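Rolow opens its doors: come and watch our two-armed robots tackle the laundry

Monday, March 15, 2021

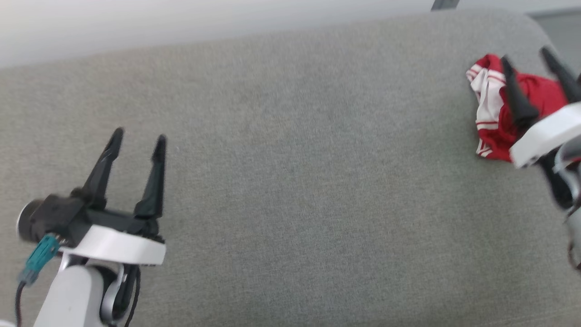

I've been wanting to write this announcement for a long time, so please forgive me if I sound a little giddy. Rolow is holding its first open day this September, and you're invited! I'm Ea Østergaard, I run the home robotics team, and I've spent most of the winter trying to get a pair of robot arms to deal with clothes on a sofa. Shorts, shirts, towels, whatever comes out of the basket. We think it's time other people got to see it.

A bit of background for anyone who hasn't heard of us. Rolow makes software for robots that work with soft things. We started out with bed linen for hotels (a story for another day) and moved over to household clothes when we teamed up with Zisar, the company that builds our arms. Zisar does the hardware, we do the part that decides where to grab, and then we argue happily over the phone when a sleeve ends up on the floor.

Why clothes? People ask me that a lot, usually right after they've asked why the robot is so slow. A box keeps its shape when you pick it up. A T-shirt is a different T-shirt every time you drop it. The robot has to find an edge in a heap, pinch it without also pinching the sofa cover, lift, look again, and work out what it's got hold of. My seven-year-old does this without looking away from the TV. Our robots need to think it over, and you'll be able to see them thinking, since we're putting the arm's own view up on a big screen right next to it.

What you'll see on the day

The main demonstration is called Trình, the name of the project we've been running with Zisar. Two arms work side by side at a sofa, each with a simple two-fingered gripper, and they go through a pile of laundry piece by piece. One hand holds, the other hand smooths or folds. We'll run it every 20 minutes from opening time until we close, with a short break in the middle so the motors can cool down and my colleagues can eat a sandwich.

I want to be straight with you about how good it is. In our last round of testing we gave the arms 562 garments, and 93 percent of them were picked up on the first or second try. I'm really proud of that! Folding is a harder story. Towels come out nicely. Shorts are decent. Long sleeves are still a mess on a bad day, and hoodies we've pretty much banned from the room until the summer update is finished. If you come hoping for a stack of shirts like the ones in a store, you'll be let down, but if you like watching a machine work at a problem, I think you'll have a great time.

You can bring something from home, too. We had a few families in for a trial run in February and that turned out to be everybody's favorite part. Clean, dry clothes only, please, nothing with pins or loose beads, and nothing you'd be upset to see stretched. Football shirts are fine. Wedding dresses are not (yes, we were asked).

Besides Trình there will be a driving corner where visitors can steer a pair of grippers by hand and try to pick up a sock. Expect a line. It's a lot harder than it looks and grown-ups tend to be worse at it than teenagers. Tarkico, who make the control handles, are sending two of their people to help out, and they'll be happy to talk about the handles for as long as you let them.

I'll be giving a short talk in the morning and again in the afternoon on how we teach the arms a new task. No math, I promise, or only one slide of it. We show the robot the job many times over by guiding it ourselves, then it practices, and then we go back and find out which habits of ours it picked up. One of mine is that I tug twice at everything before I lift it. Now the robot does that as well, and the whole team knows where it got it from.

Practical stuff

The open day is free, but our workshop isn't huge, so we're limiting it to 200 visitors spread over the day. Sign-up opens on our website in early summer and you'll pick an arrival slot when you register. We'll confirm the exact date at the same time, and the day will follow whatever health rules are in place by then. If we have to make the groups smaller we'll add a second day instead of turning people away.

Kids are very welcome with an adult. There's step-free access from the parking lot, and we'll keep one slot in the afternoon quiet, with the music off and fewer people in the room. Just tick the box when you sign up.

School groups and members of the press can come the day before, when we'll be set up and a lot less busy. Reporters who'd like time with the arms, or with the engineers from Zisar, should get in touch through the press page and tell us what they're hoping to film, so we can have the right clothes ready. Ask for Ea. I'm the one who answers, unless there's a sleeve stuck in something.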